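Left arm drops out mid-move and takes the bus with it
Penell Builders Forum > Tabletop Arms > Faults and Safety

marblemouth
Posts: 283

Hello all, and apologies in advance, this is going to be a long one. I have two arms bolted to one rail on a chess setup, and for the past month or so the left one has been giving me gray hairs. It goes out over the table nicely, slows down, and then all the joints let go at once and down it comes. The first time, it landed wrist first and I'd have sworn I heard something crack (nothing had, thank goodness). The second time, my hand was under it, which is the reason I'm finally writing this instead of muttering at it in the evenings.

The log is not much help. It says "no status packet" for joint 3, then for everything after joint 3, and then the program quits and torque goes off. It has happened as early as 10 moves into a session, and once it ran 2,360 moves over several evenings before it did it again, so you can imagine how much I enjoy trying to reproduce it.

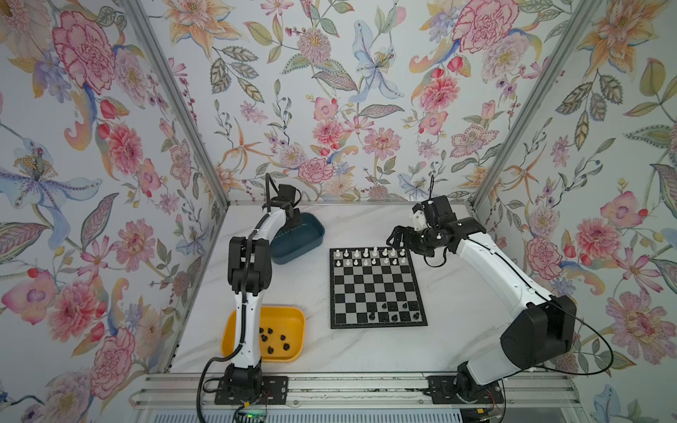

What I've tried so far: a new supply from Plallden, swapping the joint 3 servo with a spare, and slowing everything down to half speed. The new supply made no difference at all. Half speed seemed to help for a while, but I may have been flattering myself. Any ideas very welcome!

tinsnips_and_tea
Posts: 800

Oh, I feel for you, I had the very same thing last November and it nearly put me off the hobby. Mine was the cable at the elbow. When the arm reaches far out and the wrist turns, the slack gets used up and the plug gets a tiny tug, never enough to see. Power the arm, support it with one hand, and wiggle each plug gently while somebody watches the log. If joint 3 disappears when you touch its plug, there you are. I fitted longer Sutherland leads and made a loose loop at each joint, and it's been good as gold.

offbyonerook

I'm going to disagree a little, with all respect. A cable is possible, but to me the worse fault is that a lost packet makes your program drop torque. One bad read should never let an arm fall! Retry the read a few times, and if it still fails, hold the last position and sound a buzzer. You could fix every cable in the house and still get hurt the next time a servo goes quiet.

tinsnips_and_tea

Well, yes and no. Holding is lovely until the arm is holding against something, say a person's knuckles. I want mine to go limp if I get pinched.

offbyonerook

Fair point, and I do lower the torque limit when mine goes into hold, so you can push it away with two fingers. And there's a proper stop button for the rest. But I still wouldn't choose falling as the default, not with the arm stretched out.

fedanwood_pete_ish

Chiming in from the Fedanwood club, where we've argued this one to death over many pots of coffee. You're both right, in my book. Do the wiggle test first, it costs nothing. Then do the retries. And marblemouth, please, whatever the cause is, hands stay out while torque is on. Park the arms, cut power, then reset your pieces.

marblemouth

Thank you all so much! I did the wiggle test after supper and joint 3 vanished on the second plug I touched. The little catch on the housing is worn and the plug slides back a hair when you pull on it. So the servo I swapped out was probably fine all along, sorry old friend. Longer leads are ordered.

I've also put in three retries and the soft hold. I haven't decided about the hold yet, to be truthful, it makes me a bit nervous when it sits there humming. Offbyonerook, what torque limit are you using on the shoulder? Mine sags if I go too low.

offbyonerook

I'll look when I'm back at the bench. Mine sagged too until I gave the shoulder its own limit, separate from the wrist, so try that in the meantime.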